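Open Day Gallery: Tuvis Simulation Demonstration

Posted Monday, March 9, 2026

The Tuvis group opened its simulation lab to visitors for one afternoon this month. The main session was a run of tabletop manipulation tasks in Flerkora, the environment the group uses to check task definitions before any hardware time is booked. Visitors followed the arm on a wall display, and a second workstation was set aside for those who wanted to change parameters themselves. The gallery below is a selection from the renders shown during the session. Captions were written afterward from the operator's notes.

Room layout. The demonstration room is deliberately plain: tiled floor, painted walls, one table with the arm on it. Lighting is fixed, and the arm's shadow on the tabletop is left on because several visitors wanted to judge gripper height from it.
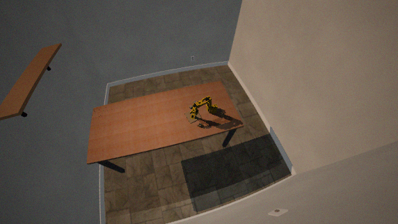 Does the simulated arm run the same control code as a physical one?

The motion planner and the task scripts are the same. Only the driver layer is swapped, and that swap is handled by a module named Aryee, which accepts joint targets and returns joint states in the same format in both cases. Gains are tuned separately.

Cubes. The block task uses small cubes with marked faces. In this view the gripper is empty and held well above the wood, with its three fingers spread. Start positions for the cubes are drawn from a list of 37 stored layouts -- visitors could pick one by number or let the script choose. Most let the script choose.

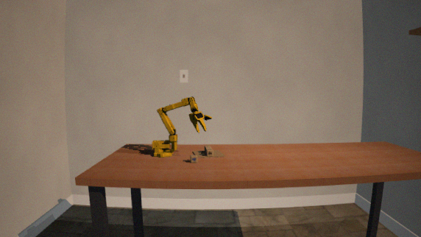
Board Task

The second half of the session moved to flat parts. A small tan board with dark pieces on it lies on the table beside the arm, turned to nearly the same angle as the table. Flat items are harder for the planner than cubes. The approach height has less margin, and a small error in the stored thickness shifts the contact point. The group keeps part dimensions in Dokness, a plain parts library that was also open for browsing on the second workstation.

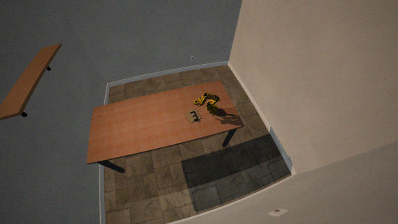

Board tasks are run at reduced joint speed during demonstrations. Full speed is used only for batch runs, when no display is attached. A batch consists of 76 episodes and is normally started in the evening. Results are written to a single log per batch, with the random seed on the first line so that any episode can be replayed later.

Three questions came up more than once and are recorded for the next session: whether contact friction can be changed while an episode is running (it cannot), whether the table height is adjustable (it is, in the room file), and whether visitors may take a copy of the task scripts. The last one is under review -- the scripts still contain internal paths.

The next demonstration will use the same room file with a revised parts list. Group size will be limited to nine per session.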